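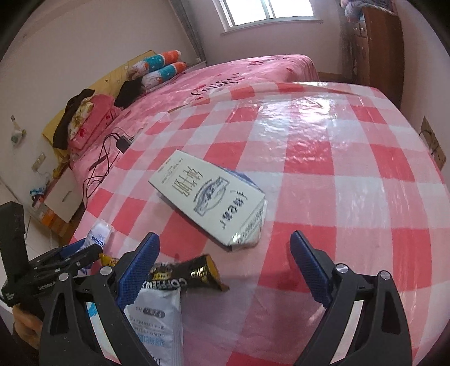
1. Background and question

Kelp farming in Jernano bay began with one family, and today 236 people from the town work on the lines for at least part of the year. The farmers tie young kelp to long ropes and lift it in June, when the blades are thick but not yet covered with small animals. Our project asked why some ropes give much less than others, although they hang in the same bay and are seeded in the same week.

The older farmers have an explanation. They say that the ropes near the river mouth "drink too much sweet water" after the spring rain. We wanted to test this idea with simple measurements.

2. Method

We worked with the Flerkow cooperative, which let us use five ropes at different distances from the river. Each rope was 300 meters long. Aurelio Sarmiento measured salinity at one meter depth, always at high tide, and I measured the length of marked blades. Our supervisor, Kastriot Mujić, checked the tables and asked us to repeat the first series — the meter was not calibrated well.

In total we recorded 3130 blade lengths. Broken blades were written down separately and are not included in this number.

3. Results

The two ropes nearest to the river had shorter blades and more of them were pale at the tip. The difference became clear only after the heavy rain, when the salinity stayed low for several tides. Before the rain, all ropes grew almost equally.

The rope at Memon point did not fit the pattern. It is far from the river, but its blades were also short. Aurelio thinks that the rope hangs too deep there and gets little light. We did not measure light, so I cannot confirm it.

4. What we would change

One season is too short for a strong answer. The next group should put a light sensor on every rope and start before the seeding. The cooperative has agreed to keep our marks on the Skillotley rope until then.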